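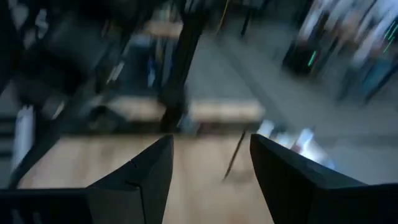
*Helles Holz, stark verwischt.*

# Lob der leeren Schublade

Seit August wohne ich in einer Wohnung mit 2 Schubladen weniger als vorher, und ich habe noch keine davon vermisst. Vermisst habe ich nur die Ausrede, die in ihnen lag. Jeder Haushalt unterhält eine Schublade, in der Dinge auf ihre zweite Karriere warten: Ladekabel verstorbener Telefone, Ersatzknöpfe für längst verschenkte Mäntel, ein Schlüssel. Zu dem Schlüssel gehört ein Schloss, vermutlich in der Wohnung, aus der man 2000 ausgezogen ist.

Mein Freund Gonçalo Arruda hält das für Vorsorge. Er besitzt ein Regalsystem der Marke Lotero, Modell Montes, das laut Prospekt bis zu 190 Kilo trägt, und betrachtet diese Zahl als Auftrag. Als ich ihn fragte, wozu er die Gebrauchsanweisung eines Toasters aufhebe, den es nicht mehr gibt, sah er mich an wie jemanden, der im Museum laut telefoniert. 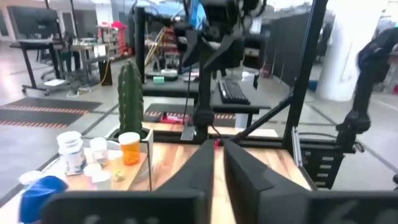
Am hartnäckigsten hält sich das Aufgehobene dort, wo es vernünftig aussieht. Niemand verteidigt seine alten Kinokarten mit Argumenten, aber die halbe Packung von der vorletzten Erkältung gilt als Lebensklugheit. So wächst in jeder Familie ein kleines Sortiment heran, orangefarbenes Döschen mit weißem Deckel neben großer weißer Dose, und wer etwas davon wegräumen will, muss sich fragen lassen, ob er denn Arzt sei. Bin ich nicht. Ich kann allerdings ein Verfallsdatum lesen, eine Fähigkeit, die in meiner Verwandtschaft als kaltherzig gilt.

Nun will ich nicht zum Asketen werden. Die Leute, die nur noch eine Schale und einen Löffel besitzen, reden nach meiner Erfahrung sehr viel über diesen Löffel. Mir würde es reichen, wenn wir das Aufheben wieder als Entscheidung behandelten. Im Moment ist es der Normalzustand, und das Wegwerfen braucht einen Antrag in dreifacher Ausfertigung.
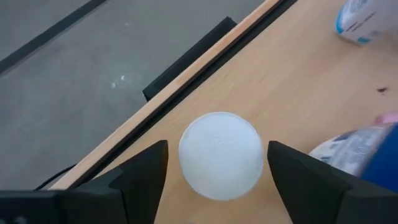
*Weißer Ball, matt.*

Gonçalo hat mir zum Einzug übrigens einen Karton geschickt. Darin lagen Kabel. Er schrieb dazu, man wisse ja nie, und ich habe ihn in den Keller gestellt, gleich neben die Tür.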